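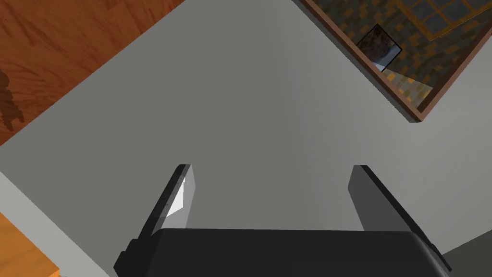 Our warehouse will get robot grippers from Poltel in December. Now they run only in the simulator, and we packers must check the runs on a screen. My work was packing, 310 boxes in a shift. What happens with my job after? My manager says only "you will supervise". Is the pay different?
Posted by packer_dekker, Nov 27, 2024

slowforklift
Ask for the new job description on paper before you sign something. At my place the hands rested, but the eyes and the head got more tired. We had 50 minutes at the screen and then a break, and this we had to ask for. In the simulated runs, look at the gripper when it is open and empty, and write down what you think it should do next. The engineers don't know the packing like you. 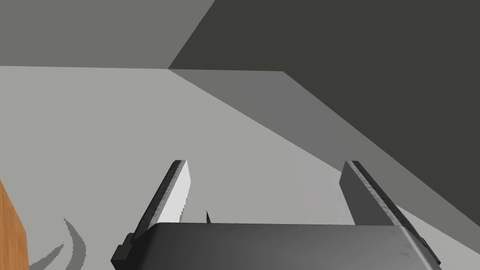 Temevov does not agree with the part about the head, and writes that after two weeks it is only boring. Pay stayed the same for him, but the night bonus was gone, so check this also.

prerkis22
same here, no idea about pay. ask the union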